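Notebook, hand grippers, pair B — November 2, 2018

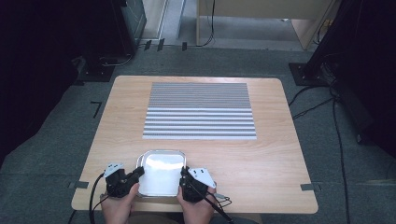 Do we need to redo the jaw calibration every time a gripper gets a new cable? Only if the jaw housing has been opened. A cable swap from the outside leaves the zero where it was, and the check against the gauge block takes four minutes, so do the check and leave the calibration alone.

I write that down again as the Kadrić setup sheet still says the opposite, and Mimoza lost most of a morning to it in February.

State of the pair at start of session:

- Left: new cable fitted, jaw pads original. Closes fully, slight rub near the end of travel.
- Right: connector re-seated. Dropped out twice before that, both times with the wrist turned outwards.
- Marker plates: screws checked on both. Left was a quarter turn slack.

The right-hand dropouts were put down to "software" in the last entry. I don't believe it. The log shows 2,611 good readings, then a gap, then 1,034 good readings, then another gap. Bad software doesn't wait for you to turn your wrist. Amra wiggled the cable by hand with the gripper clamped and got a third gap on demand, which settles it as far as I'm concerned. Bravik's support page suggests updating the firmware. It suggests that for everything.

Square container, two-handed hold, both grippers pressing on the sides. I like this one for checking the pair against each other: if one side is out, the thing creeps round as you lift it, and you feel it before you see it in the numbers. Jaw reading left and right should agree to within the usual tolerance. They did on the short lifts. On the long ones the left drifted and came back, and I don't have an explanation I'd defend. Mimoza thinks pad wear. Could be — the pads are the oldest part on it — but worn pads ought to drift one way and stay there.

Tape marks: leave them alone. If a table mark lifts, stick a new piece over the old one before peeling anything, otherwise we are back to measuring from the corner, and the corners are rounded, so everyone measures from somewhere else.

Cables. Current habit is to let them hang and hope. Corkeo sell a strain relief clip that Amra wants to try. Fine, but one gripper first, and log it. The last "obvious improvement" was the stiff sleeve, which moved the bending to the one place we can't get at.

Datinero want a maintenance interval from us. They proposed every 400 cycles. I asked where that came from and got a link to their own brochure. Until somebody shows me a failure that tracks with cycles and not with handling, I'm keeping to:

1. Gauge block check before each session.
2. Plate screws by hand, no driver unless slack.
3. Turn each wrist through its full range with the log running and look for gaps.
4. Pads looked at under the lamp, replaced when the edge has rounded.

Open:

- Left drift on long lifts. Swap pads left to right and repeat; if the drift moves with them, Mimoza gets to be smug.
- Order spare connectors for the right. The re-seated one holds for now, I give it a month.
- Amra to correct the Kadrić sheet, calibration paragraph.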